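Speaker notes: "The first three weekends"
Foster carers' information evening, Makness Community Hall, Friday 7pm
(Pages joined up from my cards, so forgive the jumps)

CARD 1
Wait for the tea queue to sit down. Don't start over the urn again.

Hello and thank you for coming out! I'm one of the carers on the Henora support line and I've been fostering long enough to have opinions about bunk beds. Tonight isn't the legal talk (that's in November, and there are handouts for it by the door). I'm going to talk about introductions, meaning the stretch between "we think we've found a match" and a child sleeping in your spare room.

Ask for hands up: who's been approved already? Who's still doing the forms? Who came because somebody dragged them?

CARD 2
When our phone rang the first time I said yes before I'd heard the ages. I don't recommend it. Ask your questions while you've got the social worker on the line, and write down the answers, even if it's on the back of a gas bill. What does she eat? What does he call his nan? Is there a toy that has to come too, and who's got it at the moment?

Then tell them about you. We made a little book, photos of the front door, the stairs, the dog's bed with the dog in it. Children look at those books over and over. Ours had the bathroom in it by popular request and it was the best-thumbed page.
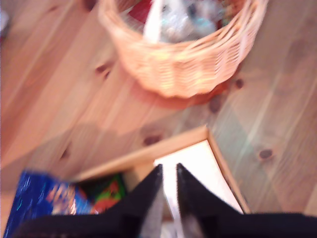 The book has to be true, too. If you hoover and put flowers out for the photos, a child will walk in and ask where the flowers went. Mine did.

CARD 3
First visit. Keep it short. I mean really short, an hour, and leave while it's going well. We stayed for tea on ours because everyone was being lovely, and by the end there were tears from the child and very nearly from me.

Sit on the floor if your knees let you. Don't ask for a cuddle. Bring something you can do side by side, colouring or a jigsaw or a packet of seeds, and let them ignore you if that's what they want to do. Ours spent the whole first visit talking to my husband's shoes.

(Pause here for the laugh. If no laugh, carry on.)

CARD 4
Travel. This one gets forgotten! Our second placement was in Indeck, and we did 433 miles over the introductions, up and back, up and back. Keep every petrol receipt and send your claim in that week, don't let it sit in a drawer like I did.

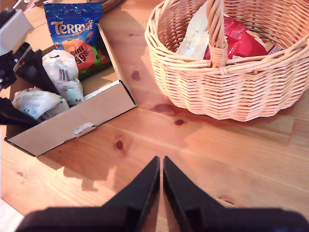

And plan for being tired. You'll be on your best behaviour all day with people you hardly know, then driving home in the dark trying to work out whether it went all right. Cook a few things for the freezer beforehand. Let your sister do the school run for your own kids if she's offered.

CARD 5
Birth children, if you've got them. Tell them early and tell them again. My eldest was fine with the whole idea until she saw the second toothbrush, and then we had a very long evening. Give them one thing that stays theirs, a shelf, a chair, Saturday morning with you.

CARD 6
The goodbye at the other end. The carers a child is leaving have loved that child, often for years. Be kind to them. Ring them afterwards. The couple we met through the Wiriya scheme still send birthday cards, and I'm so glad we didn't let that slip.

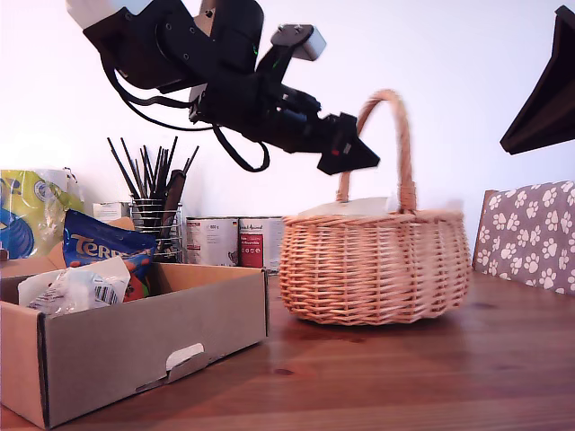
Robot arm and wicker basket on the wooden table.

CARD 7
Questions. Repeat each one into the microphone for the back row.

If asked about pets: yes, mention the dog. If asked about allowances: point to the handout, don't guess. If it's something private, offer a chat by the coats afterwards.

Raffle is at 900 pence a strip according to the poster, which should say 90p, please tell people before they faint. Chairs stacked by the radiator on the way out.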